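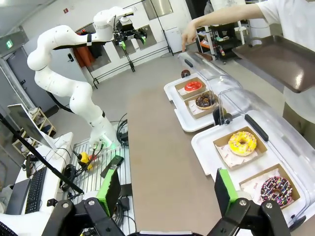 Donuts under the cover, four of them in their own little paper boxes.

June 19, 2019

I finished! As of this morning I have walked every street in Cevura, all 742 of them, and my feet feel great and my shoes do not.

If you're new here, the short version is that I moved to Cevura three years ago and for the first two of those years I knew the way to work, the way to the grocery store and the way to the dentist. I could have drawn you a map of the whole town as I understood it on the back of a receipt. Then last March my car was in the shop for nine days and I had to walk to everything, and on the second day I took a wrong turn behind the middle school and came out on a street with a creek running right down the side of it. There was a footbridge. There were ducks! I had been living a fifteen minute walk from ducks and had no idea.

So I printed out the street map from the town website, taped the pages together on the kitchen floor, bought an orange highlighter and decided I would color in the whole thing. (It took four highlighters. The cheap ones dry out.)

My rules, for those who have asked:

A street counts when I've walked it from one end to the other on foot. It doesn't have to be in one go. Driving doesn't count, biking doesn't count, and walking it years ago before I started doesn't count.

Private drives don't count and I stay off them.

Dead ends have to be walked all the way to the end, even if I can see the end from the corner.

Alleys are optional, but I ended up doing nearly all of them and I think they were my favorite part.

I'll come back to the alleys.

The map itself turned out to be a whole hobby. There are streets on it that don't exist, or not yet. Over on the north side there's a loop called Larkspur Court that I went looking for three separate times before a man out mowing his lawn told me it was drawn up for a development that was never built. It's a field. I walked across the field along what I figured was the line of the road and colored it in anyway, with a dotted line. Then there are streets that exist but aren't on the map, mainly short ones, and those I drew in with pencil. My version is better than the official one now and I'm a bit smug about it.

I also got the log going in a plain notebook, one line per walk: where I started, where I ended, weather, anything I wanted to remember. I've gone back and read the whole thing this week and it's mostly dogs. Big white dog, friendly. Two small dogs in a window, not friendly. Dog asleep on a roof?? (I stand by that one. It was a low roof off the back of a porch and he looked very comfortable.)

Now, the neighborhoods. I can't cover everything but I want to say something about Dudeck, because everybody in Cevura talks about it like it's a different country. It's across the tracks and down the hill, and when I first got here people told me there was nothing to see down there. Please go see it! The houses are small and close together and nearly every one has a garden in front where other parts of town have grass. I walked it in late summer the first time and there were tomatoes hanging over the sidewalk. There's a set of concrete steps that goes from the bottom of Dudeck up to the water tower road, with a pipe for a handrail, and from the top you can see clear across to the grain elevators. I've been up those steps more than any other place in town. I went up them twice this morning, once for the project and once because the light was so nice.

Dudeck is also where the street names go strange. Most of Cevura is trees and presidents, the way most towns are. Down there you get Button Street, Ladder Street, Kettle Street and a tiny one called Half Street that's only as long as four houses. I asked at the library and they had a folder on it, which made my day. The land was laid out by a man who owned a general store, and the going theory is that he named the streets off his own shelves. Half Street has its own explanation: it was supposed to go through to the river and the money ran out.

The library folder led me to other folders, and that took care of most of my winter. When it's icy I don't walk much, so I sat in the local history room on the second floor with my coat on (the radiator up there is mainly for show) and read about sewers and streetcars. Cevura had a streetcar! It ran from the depot out to Mahrous Park, and the reason Mahrous Avenue is so much wider than anything near it is that the tracks went down the middle. I had wondered about that street since my first week in town. Once you know, you can follow the whole line. The corner stores are all on it, even the ones that have been turned into houses, and you can tell which ones they were by the door set at an angle across the corner. I found eleven of them after that and I still check every corner I pass.

That's the thing I'd most like to get across to anybody thinking of trying this where they live. You start out wanting to color in a map and then you start noticing stuff, and the noticing carries over into every other part of your day. I look up now. I look at roof lines, I look at the dates stamped in the sidewalk (the oldest I found is 1911, outside the shoe repair), I look at manhole covers. I can tell you which side of a street the wires run on. My sister came to visit in the spring and I am told I was unbearable.

Okay, alleys. An alley is where a street keeps everything it uses. People put the nice chairs out front and then they sit in the bad chairs out back, and if you come through at six in the evening you'll get said hello to more times in one block than in a week of front sidewalks. I was handed zucchini in alleys. I was handed a kitten to hold while someone looked for a carrier. One garage behind Kettle Street has a whole mural of a lake on its door, with mountains, and it faces nothing but the back of another garage. I love it so much.

The hard part was the Hinine Road side. I'll be fair and say there were weeks out there when I thought about quitting. It's the newer end of town, built for cars, with long curving streets that all fold back on themselves, and no sidewalk for a good half of it. You can walk for an hour and end up two hundred feet from where you began with a fence in between. I started doing those in the early morning when it was quiet, with a thermos, and that changed it for me. There's a retention pond out there with a heron that stands in the same corner every day, and the sunrise comes straight down Hinine Road in April. By the end I'd stopped minding the curves. I wouldn't say I loved them.

A few practical things, for the people who emailed:

Shoes. I wore out two pairs. Buy them half a size up and don't save the good ones for later.

Water. Carry more than you think. There are public fountains at the ball fields and at Mahrous Park and the one at the ball fields is off until May.

Bathrooms. The library, the rec center, the big gas station on the highway. Plan your loops around them, I mean it.

Snacks. I started with sensible things like almonds and drifted pretty quickly toward baked goods. A donut in a paper box travels better than you'd expect if you keep it level. A cream puff doesn't.

Backtracking. You will do a lot of it. I wore a pedometer for the first month and then put it in a drawer, since it kept making me feel bad about dead ends. I do know I went out on 34 walks before I'd finished even the middle of town, so give yourself time.

Pens. Bring two. Gel pens quit in the cold.

People keep asking what's next and I don't have a big answer. I'm going to frame the map, if I can find a frame that size or somebody who'll build one. I'd like to do the steps in Dudeck in every month of the year and write down what's growing. The library has asked if they can copy my pencil corrections, and yes, of course they can, I nearly hugged the desk.

And there's the next town over, which according to its own website has 1,787 residents and a covered bridge. I've already printed the map. It fits on two sheets of paper and I could probably have it done by fall – but there are a lot of alleys.

The last street was Half Street, by the way. I'd been saving it. I got down there a little after seven, walked past all four houses to the guardrail at the end, and stood looking at the stretch of weeds where the rest of it should have been. A lady on the last porch asked if I was lost. I said no, I was done, and then I had to explain the whole thing to her, map and highlighters and all, and she went in and got her husband so I could tell it again.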